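Skunda 3 is out, and it plans sidewalks a lot better than it used to
September
By Marijke Claeys, Breltum

I've been told a press release should open with the product name, so: Skunda 3, the new version of our path planning software for sidewalk delivery robots, is available to all license holders this month. I run the planning team at Breltum and I've been living with this thing for longer than I'd like to admit, so forgive me if I go on a bit.

The big change is how the planner treats clutter. Skunda 2 had one idea about the ground – either you could drive on it or you couldn't. A leaf, a seam in the pavement, a patch of shadow, all of it could end up as a "maybe" and the robot would slow to a crawl while it made up its mind (our customers were very polite about this). Skunda 3 keeps a running cost for every bit of surface and updates it as the robot gets closer. Leaves get cheap fast. Curbs stay expensive!

We do nearly all of our regression testing in simulation now, using the Zisico street package. Each build goes through 179 routes before anyone here is allowed to call it a candidate, and a lot of those routes start on city corners with benches, newspaper boxes, street lamps and hard shade from the buildings.

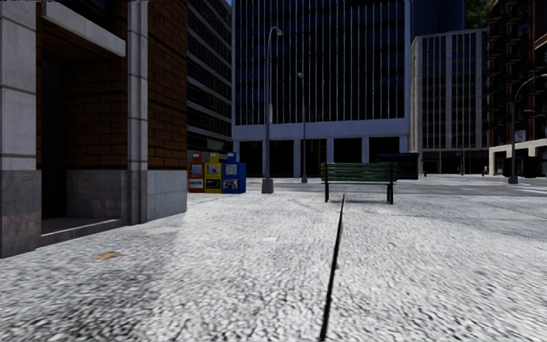
Breltum News, Issue 6, page 2

A rendered corner like this one is a good workout for the perception side. There's a dark seam in the paving that leads up to a green slatted bench, a couple of fallen leaves, and shadow spread out under and beside the bench. The old code loved to confuse that kind of shadow with a solid thing. In the new version, the ground model and the obstacle model are checked against each other before the planner hears from either.

"I wanted something I could argue with," says Gerrit Brouwer, who wrote most of the new cost viewer. "If the robot picks the long way past a bench, I can click on the path and see which cells talked it out of the short one." I use his viewer every day and I still find new buttons in it.

Wuyts has been trying the release since the second beta, and their integration crew gave us a long list of complaints about the config files – all fair. We rewrote the loader, cut the setup down to 2 files, and added error messages in plain English. Old Skunda 2 configs will import, but please check your speed limits afterward, as the units have changed.

The upgrade is free for current license holders. Release notes and the migration guide are in the customer portal, and the viewer comes in the same download. We're working on night routes next, and I'd love to hear from teams that run them.

Last updated: September, 4:30 p.m.

Press contact: Marijke Claeys, Breltum | © Breltum. All rights reserved. | Back to top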